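Fiche technique junior : le simulateur Eletti

Eletti est un logiciel vendu par la société Litow aux écoles et aux clubs de robotique. Il s'installe sur un ordinateur et affiche une cuisine calculée par la machine. Dans cette cuisine, un robot à 2 bras exécute des tâches que l'élève a programmées. Aucun vrai robot n'est fourni dans la boîte.

## Qu'est-ce qu'une simulation ?

Une simulation est une imitation calculée. L'ordinateur garde en mémoire la forme, la masse et la position de chaque objet. Plusieurs fois par seconde, il recalcule tout : si une main pousse un gobelet, il détermine dans quelle direction celui-ci glisse ou roule. Ensuite, il dessine le résultat à l'écran.

Le robot simulé obéit aux mêmes commandes qu'un robot réel : plier un doigt, tourner le poignet, avancer l'avant-bras. Chaque point qui peut tourner s'appelle une **articulation**. Une commande indique l'angle à atteindre et la vitesse du mouvement.

## Les exercices de la cuisine

L'exercice « Gobelet » demande de saisir un gobelet couché sur le plan de travail et de le remettre debout. Le programme doit d'abord répondre à une question : de quel côté se trouve l'ouverture ? Selon la réponse, la main ne se présente pas de la même façon.

L'exercice « Tiroir » utilise la poignée du meuble. Il faut placer le pouce ou les doigts contre la barre, puis déplacer toute la main en ligne droite. Si la trajectoire est courbe, la main perd la poignée.

Les 2 mains peuvent travailler séparément. Sur la vue de dessus, la gauche est à côté du gobelet jaune, tandis que le pouce de la droite se trouve près de la poignée du tiroir ouvert. Le grille-pain compte comme un obstacle : le bras doit le contourner.
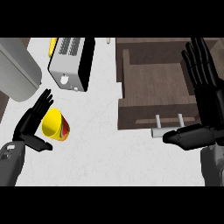
## Ce que l'élève doit régler

1. **La position de départ.** Elle se donne avec des coordonnées, comme à la bataille navale, plus une hauteur.
2. **L'ouverture de la main.** Doigts tendus pour l'approche, doigts pliés pour la prise.
3. **La force.** Trop faible, l'objet glisse. Trop grande, il est éjecté.
4. **L'ordre des étapes.** Approcher, fermer, soulever, déplacer, ouvrir.

## Limites du produit

Le frottement est simplifié, et un programme réussi à l'écran peut demander des corrections sur une machine réelle. Les liquides ne sont pas simulés.

Le module Vomar, vendu à part, ajoute l'enregistrement des essais. On peut alors comparer 2 tentatives et repérer l'étape où les trajectoires se séparent.

Textes : Patricio Urrutia. Vérification technique : Domingo Escobar.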